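Moving out in October, what dishes do I really need?
4 min read

breadbin_beth
So I signed a lease (finally!!) and I get the keys in October. It's a tiny one-bedroom with a galley kitchen and three cabinets, one of which has the water heater pipe running through it. My mom wants to give me her full set for 12 and I don't know how to tell her it won't fit. What did you all start out with, and what did you end up never touching?

kassa_kid
Four plates, four bowls, four mugs, four forks, four knives, four spoons. Done. If you own more than that you'll just let more of it pile up in the sink. I lived like that for 3 years and the only time it was a problem was Thanksgiving, when we used paper plates and everybody lived.

Abrehet Adugna
I'm going to disagree with kassa_kid a little. Four of everything is fine if you eat at home once a day. I work from home and I cook all my meals, and with four bowls I was washing up at 2 in the afternoon just to have soup. I went up to eight bowls and stayed at four plates. Bowls are what you run out of! Pasta, cereal, salad, rice, all bowls.

kassa_kid
Or you could rinse the bowl from lunch. Takes fifteen seconds.

Abrehet Adugna
Sure, if it was cereal. Try it with oatmeal that sat there through a phone call.

tredholm_st
Team bowl here too, but please buy wide shallow ones. I got a deep set from the Kosby line years ago, and they're so tippy in the dish rack that I lost two in the first month. Also, measure your cabinets before you buy dinner plates. My apartment on Tredholm Street had uppers so shallow that the doors wouldn't close on big plates, so I ate off salad plates for a whole lease.

breadbin_beth
Oh no, I didn't even think of that. Going to bring a tape measure to the walkthrough. Abrehet, how do you stack eight bowls in a small cabinet? And do I need real napkins, or is that a grown-up thing I can put off?

Abrehet Adugna
Two stacks of four, one on each side, mugs in the middle. Cloth napkins are cheap and you'll use them, get a dark color. And get a tray! I carry my lunch to the desk on one and then carry everything back in a single trip.

mugs_n_kisses
Trays are clutter, sorry. I had a big one from Voromden and it lived behind the fridge until I gave it away. In a galley kitchen you are two steps from anywhere you could possibly eat.

tredholm_st
I keep mine on top of the microwave and it catches the mail too, so I'd say it earns its spot. Dropping in some pics, the first one has the bowl and plate and the other two have the tray.

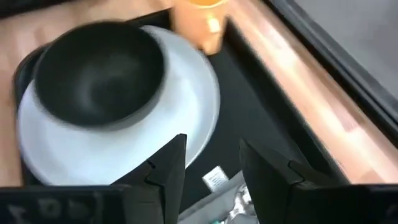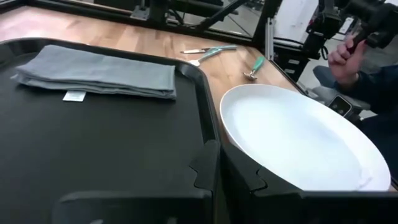
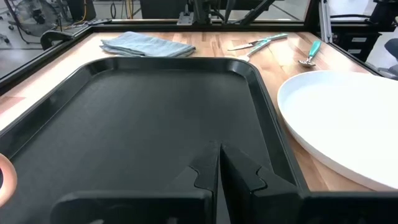 breadbin_beth
OK last one, I promise. If my mom insists on giving me something, what should I ask for in place of the full set?

Abrehet Adugna
Ask her for one good pot and one big serving bowl out of her set. Those are the pricey pieces, you'll use them every week, and she still gets to see her dishes on your table when she comes over.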